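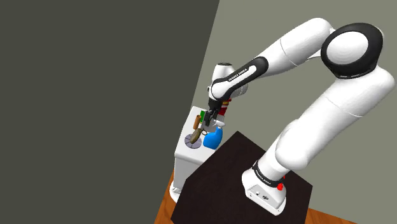 Kindine Allotment and Garden Association
Members' Forum > Site Rules and Consultations > Proposed changes to water use

Topic: Draft rule on hosepipes and shared tanks, comments invited

Secretary_KAGA
Members are invited to comment on the draft rule set out in this post. The draft was prepared after the September meeting, at which several plot holders asked for a clearer statement of what is permitted when the site supply is low. The present wording has stood unchanged for many years and refers to standpipes that have since been removed.

The draft reads as follows.

1. Hosepipes may be used before 10 am and after 6 pm only. A hosepipe must be held in the hand while in use and must not be left running on the ground.
2. The shared tanks are for the filling of cans. No hosepipe, pump or siphon may be placed in a shared tank.
3. A plot holder may keep private water butts on the plot, provided that they are covered and stand on a firm base.
4. Sprinklers are not permitted at any time.

Comments received in this topic will be placed before the members in full. Please give your plot number if you wish it to be recorded with your comment.

Signed for the Association,
Meron Tilahun, Secretary

plot_31_north
I support the draft in general and would ask for one amendment. Item 1 allows watering before 10 am and after 6 pm. Members who work shifts are frequently unable to attend at either time. I would suggest that the rule permit the use of a can at any hour, and that this be stated in plain words. At present it is left to be understood, and I have been challenged by another member for filling a can at two in the afternoon.

M_Mersha
Plot 54.

I am grateful to the Secretary for the draft, but I must record my objection to item 2 as it stands. The lower plots are on a slope and the nearest tank to mine is a considerable walk uphill. For several seasons I have used a small hand pump to move water from the tank to a butt at the edge of my plot, early in the morning, when no other member is waiting. The tank refills from the main through a ball valve. I do not see that any person is put to a disadvantage by this.

If the concern is that tanks are being emptied at busy times, then the rule should say so and set hours. A complete prohibition will fall most heavily on older members who have plots at the bottom of the site.

Mitiku Mersha

greenway_b
I must disagree with the member on plot 54. It is correct that the tanks refill, but they do so slowly, and in dry weather the upper tank does not recover until the evening. I have arrived on more than one morning to find the water too low to dip a can. I make no accusation against any individual. The point is that a pump takes in a few minutes what would serve several people with cans, and the person operating it is seldom present later to see the effect.

Item 2 should stand.

M_Mersha
In reply to greenway_b: the upper tank is not the tank I use. I would also ask whether the valve on the upper tank has been inspected. It has been slow for as long as I can remember, in wet years as well as dry ones. If the valve is faulty, a change to the rules will not repair it.

Secretary_KAGA
For the information of members, the valve on the upper tank was last replaced by Keltix, who also fitted the present stopcock. I have asked them to inspect it. The result will be posted in this topic when it is received.

With regard to the comment from plot_31_north, it was always intended that cans might be filled at any time. I have no objection to adding a sentence to that effect.

old_rhubarb
I would like to raise a matter which the draft does not address, namely mulching. A great deal of the water drawn in summer is applied to bare soil and is lost by the following afternoon. Those of us who cover the ground with compost or straw in late spring draw very little by comparison. My own practice on the bean rows is to water heavily once, lay the mulch while the ground is damp, and leave it for a week unless the leaves flag.

I do not propose that mulching be made compulsory. I do suggest that a note on good practice be printed on the back of the rules, where new tenants will see it. Most new tenants water lightly every evening, which wets the top inch and encourages shallow roots.

plot_31_north
I would welcome such a note. It might also mention that seedlings and newly planted brassicas are a separate case and do need frequent watering until established. I followed the once-a-week advice to the letter in my first year and lost a full row of cabbages.

old_rhubarb
That is a fair correction. I had established plants in mind. Leeks in their holes should also be excepted, together with anything grown in a pot or under glass.

tansy_lane
Plot 6.

May I ask what is meant by "a firm base" in item 3? I have a butt standing on two paving slabs, which I consider firm. My neighbour has one on a wooden pallet, and it leans noticeably towards the path. A full butt of the ordinary size weighs more than most people suppose, and children use that path to reach the gate. I would prefer the rule to name the acceptable materials, so that it can be applied without argument.

greenway_b
Slabs, bricks or a purpose-made stand would seem sufficient. I would be reluctant to see a long list. The more a rule specifies, the more time is spent in dispute over what has been omitted.

tansy_lane
I take the opposite view. The dispute arises at present precisely from the lack of detail. When I raised the matter of the pallet I was told that it was firm enough in the opinion of the person who had put it there.

M_Mersha
I agree with tansy_lane on this, although we have differed on other subjects. A short list would do no harm. I would add that the butt must not stand within reach of a path if it leans.

Moreira_plot_holder
I wish to comment on item 4. I have no sprinkler and no wish to own one, but several members use a seep hose, which lies on the soil and lets water out slowly along its length. Under the present wording of item 1, a seep hose would be a hosepipe left running on the ground and so would be forbidden. It uses far less water than a hand-held hose and puts it where it is needed. I ask that it be permitted within the same hours, on condition that the member remains on site while it is running.

I use one on the raspberries. The canes had dropped their fruit early in two successive summers before it was laid, and have not done so since.

greenway_b
I have some sympathy with this, but the condition would be difficult to enforce. A seep hose makes no noise and cannot be seen under foliage. Members will forget that it is running and go home. This has happened on the row behind mine.

Moreira_plot_holder
A simple timer fitted to the tap would deal with that. The mechanical kind needs no battery and shuts off after the period selected. The one I have is a Jelance and cost less than a bag of seed potatoes and a tray of leeks together. I would be content for a timer to be made a condition of use.

old_rhubarb
Supported. A seep hose on a timer, with a mulch laid over it, is as careful a use of water as one could ask for.

Secretary_KAGA
I have now received the report on the upper tank. The valve was found to be partly blocked with grit, and the float arm was bent. Both have been attended to. Members are asked to report promptly if the tank is again slow to fill.

I am grateful to the member on plot 54 for raising the question. I would nevertheless observe that the repair does not settle the matter of pumps, on which members remain divided.

M_Mersha
I thank the Secretary for the prompt action. In view of the repair, I propose the following wording for item 2: "No hosepipe or siphon may be placed in a shared tank. A hand pump may be used before 8 am, provided that the tank is left at least half full." I would accept an earlier hour if other members thought it necessary.

greenway_b
I remain opposed. I accept that the proposal is reasonable in its terms and that the member would keep to it. My concern is with those who would not. If the wording is put to a vote I shall vote against it, and if it is carried I shall abide by it.

tansy_lane
Could the lower plots not be given a tank of their own? There is a level piece of ground beside the compost bays, and the main runs under the path at that point. It would answer the difficulty about the slope without any need for pumps.

Secretary_KAGA
The suggestion was considered when the path was relaid, and was set aside on grounds of cost. I will obtain a fresh quotation. Members on the lower plots who would be willing to assist with digging the trench are asked to reply to this topic, as the labour formed the greater part of the earlier figure.

M_Mersha
I am willing to dig.

plot_31_north
I can assist in the mornings, subject to my shifts.

Secretary_KAGA
Noted with thanks. A revised draft follows for further comment.

1. Hosepipes may be used before 10 am and after 6 pm only, and must be held in the hand. A seep hose may be used within the same hours if it is fitted with a timer. Cans may be filled at any time.
2. Deferred until the quotation for a lower tank has been received.
3. Private water butts must be covered and must stand level on slabs, bricks or a purpose-made stand.
4. Sprinklers are not permitted at any time.

tansy_lane
I am content with item 3. Please confirm whether existing butts will be allowed a period in which to comply. My neighbour will need to empty his before it can be moved.

Secretary_KAGA
A period of 60 days from the adoption of the rule will be allowed.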